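Do "no-iron" cotton tablecloths really not need ironing?

Asked by Anika Haddad

Urnarach want 53 quid for theirs. Mum's old one creases if you look at it. Is it just marketing?

Haf Samuel
Mostly marketing, I'd say. I've had 2 and both still came up wrinkled. Wash at 30 and hang it straight away. 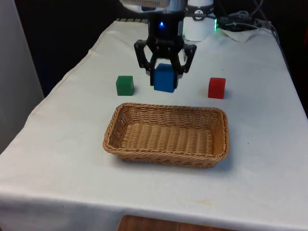 Off-white cloth, soft wrinkles and a few faint creases.

Dwight Wong
Depends what you call creased. Polyester mix is better but feels nasty. I wouldn't pay 53 for either.

Styliani Makris
just iron it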